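Roltby Two-Arm Table Cell
Set-up Guide, Section 9: Good practice for handling light plastic cups

9.1 Purpose of this section

This section gives the rules for tasks in which both arms work over the same tray. Please read it before you start the first task of the day. The rules apply to the Roltby cell with the Losis finger set. If you use other fingers, follow the sheet that came with them.

9.2 Before the task

1. Make sure that the emergency stop is released and that you can reach it from your chair.
2. Place the tray on the table. Keep it inside the area that both arms can reach.
3. Put the cups on the tray and next to it. It is allowed that cups lie on their side.
4. Write the cup colors in the task sheet. Use the same color word every time, also when two cups look similar.
5. Move other objects, for example a clock, away from the tray. They may stay on the table if they are entered in the task sheet.

NOTE: Small crumbs on the table do not stop the task. Clean the table at the end of the shift.

9.3 Working with two arms at the tray

1. Choose which arm lifts first. Only one arm may carry a cup above the tray at one time.
2. Lift the cup until it is clear of the table and of all other cups.
3. The second arm may hold a cup from the inside, with one finger in the opening, while the first arm is lifting.
4. Close the fingers slowly. The force limit for thin plastic is setting 2. Do not use a higher setting for cups.
5. If a cup bends, open the fingers, go back to the start position and try from a different side.

CAUTION: Never put your hand between the arms while a cup is in the air. Press the stop first, also if the cup is falling.

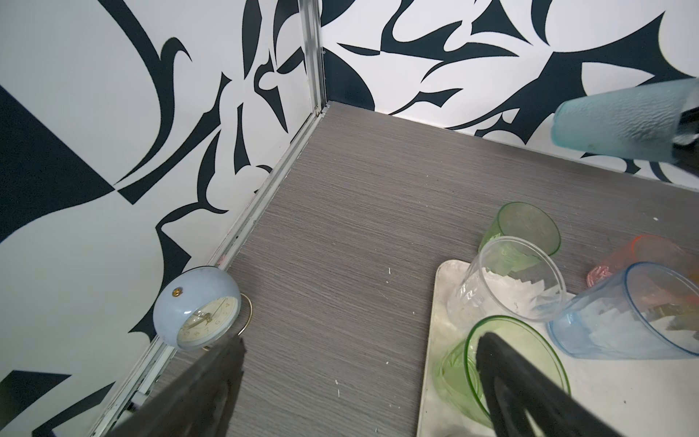
Page 24

9.4 Picking a cup from a group

Cups that touch each other are the most frequent cause of a wrong grip. Clear cups are difficult because the objects behind them can be seen through the wall.

1. Start with the cup which is nearest to the open side of the group.
2. Bring the finger tip next to the cup and stop. Check from the wrist camera that the tip is not also behind a second cup.
3. Hold the other arm still at the side of the tray until the check is finished.
4. Close the fingers. If two cups move together, open again and push them apart with one finger.
5. Do not pull a cup across the tray by its rim.

NOTE: Crumpled paper behind or inside a clear cup can confuse the color check. Enter "paper" in the remarks column. If the check fails, the log shows code 983. Confirm the color by eye and continue.

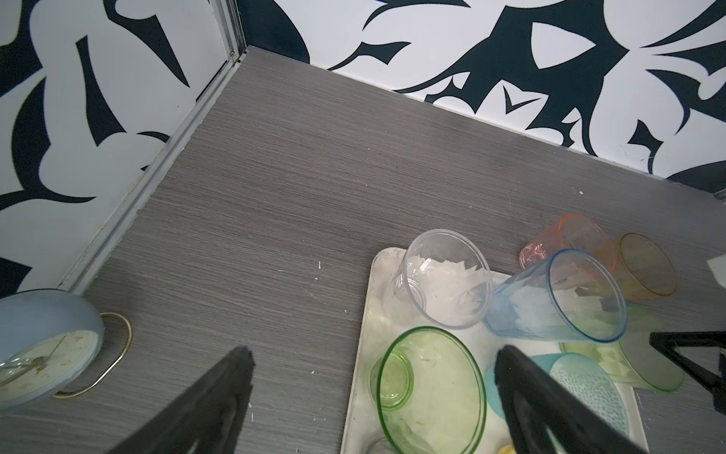

Ngọc Tạ asks that step 3 be followed also in slow mode. In her opinion many operators at the Skusley site believe that slow mode makes the waiting unnecessary, and she writes that "a slow arm can still push a cup off the table, it only takes longer." We agree with this remark, and step 3 is valid for all speeds.

9.5 After the task

1. Move both arms to the rest position and open the fingers.
2. Press the stop. Wait for the lamp to change to red.
3. Look at each cup for cracks. Put damaged cups in the Beyene box and not back on the tray.
4. Wipe the table and the tray with a dry cloth.
5. Sign the task sheet.

Questions about this section: Tariq Arain, cell documentation.
Last change to this section: Monday, March 31, 2025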